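Setting Up Your Girine Belt Table, Section 4: Placing Parts on the Belt
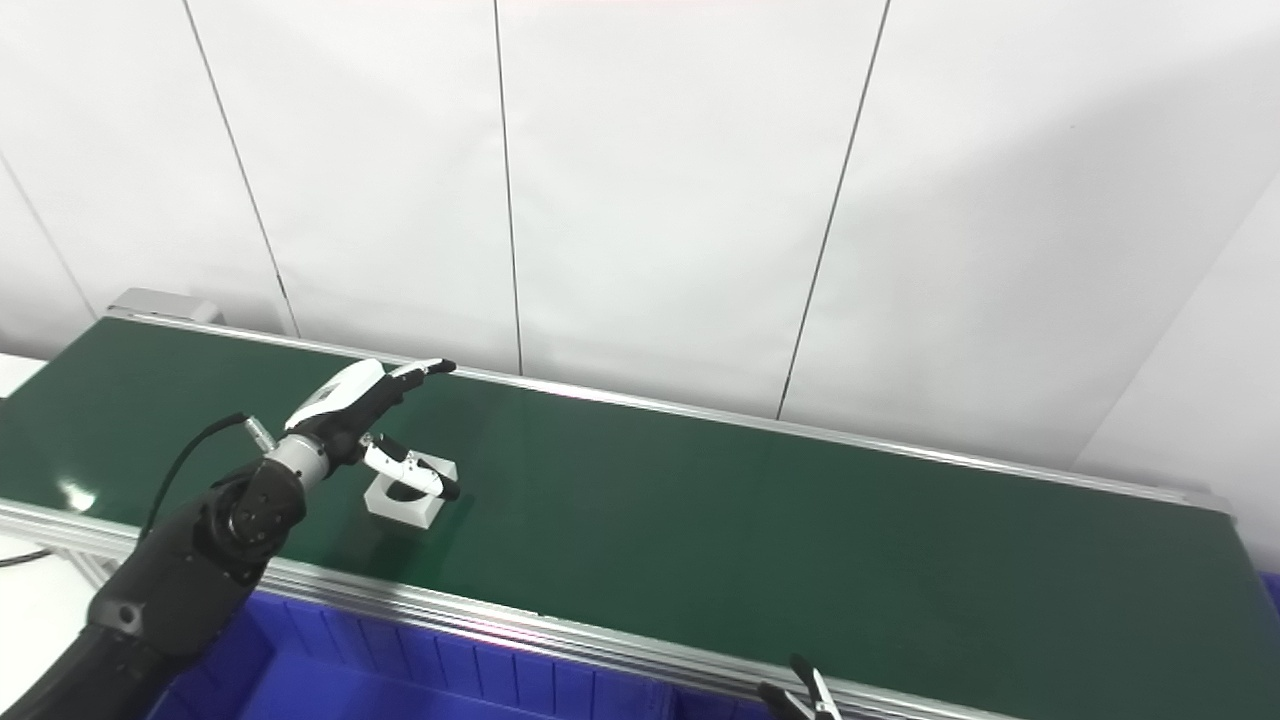 ALTHORPE, June

Now the fun part! Your belt is level, the rails are on, and it's time to see how small parts ride. Start with a block or something else with a flat base.

1. Switch the belt off at the wall (the stop button alone won't do).
2. Wipe the green surface from end to end with a dry, lint-free cloth.
3. Set one block flat on the belt, hollow side up, well clear of the rail.
4. Restore power and pick the slowest speed. Let the block travel 200 mm, then stop.
5. Check that it still sits square. If it has turned, go back to Section 3 and even out the belt tension.

Note: A shiny patch under a bright lamp is normal on this belt. Tilt the lamp if the glare bothers you.

CAUTION: Keep cables, sleeves and hair off a moving belt.

Once one block rides straight, try a whole row. It's a lovely thing to watch!

Related guides
Pusia Side Rails: Fitting and Trimming
Alemneh Belt Cleaner: First Use

1,136 shares | 52 comments

Contact Girine | Back to top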